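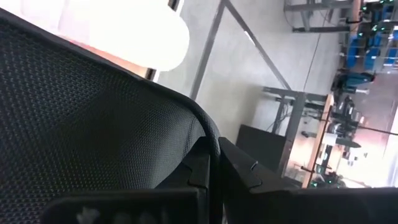 Teleoperators wanted, Ellham manipulation study

Home | Projects | People | Join us | Contact
Print this page | E-mail this page

Posted in February by Teguh Kwok

We are looking for 8 people to operate a two-arm robot for our study of how many demonstrations a policy needs before it can sort household objects. Our first policy was trained on nearly 3000 demonstrations, and it still mixes up left and right shoes.

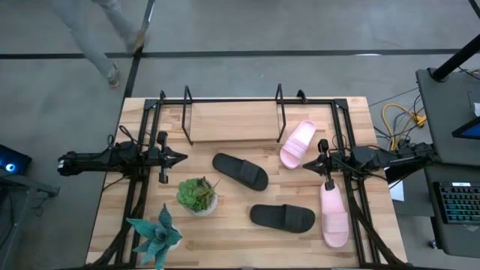
Each operator records 100 demonstrations over 14 sessions. Tasks include pairing sandals and moving small potted plants. You need steady hands and patience. Robot experience is not required, and training is paid.

Sessions start Tuesday at 9 a.m. To apply, write to Ruairí Lynch at the Ellham front desk with the hours you can work.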